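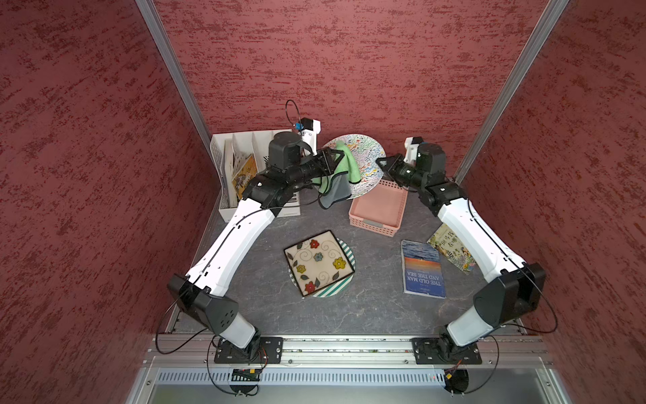
Goddale Shared House, Household Items Working Group
Minutes, 3 Feb 2021

1. Previous minutes
Accepted with one correction: under item 4, "Grernum" should read "Grevenness" as the supplier of the shelf liners.

2. Plates
The square plate with the black rim and painted flowers stays in the serving set. The round plate with green and white diagonal stripes is also kept. The square plate is not to be stored on top of the round one, as the corners overhang and the stack shifts when the drawer is opened. Felt pads to go between all decorated plates. Order one pack of 100 from Grevenness.
The round plate with the colored squiggle pattern will be stored upright. A plate stand is needed. Leaning it on the back wall is accepted until the stand arrives.

3. Books
The white file organizer is confirmed as the place for illustrated books, including the yellow and black patterned one. Paperbacks go to the hall shelf, spine out. This covers "The Old Man and the Sea" and the cream-covered book with the Chinese title. The Orakzai reading room has asked for titles in Chinese on loan until June. Agreed, subject to a signed slip.
A second organizer was proposed. Deferred, pending a measurement of the shelf depth. The present figure of 35 cm is disputed.

4. Pink basket
Two uses were put forward: napkins, or cleaning cloths. Napkins agreed. The mesh sides let crumbs through, so it is not to be used for bread.

5. Cloths
Green cloths are for drying and dusting only. Wet cloths are to be hung up before being put away. Current stock is 10. No further purchase this quarter.

6. Budget
Balance carried forward: 4,000. Felt pads and plate stand approved from this amount. The quote from Grernum for drawer dividers was received after the agenda closed and was not discussed.

7. Actions
Order felt pads and plate stand.
Measure shelf depth at both ends.
Prepare loan slip for Orakzai.
Label the napkin basket.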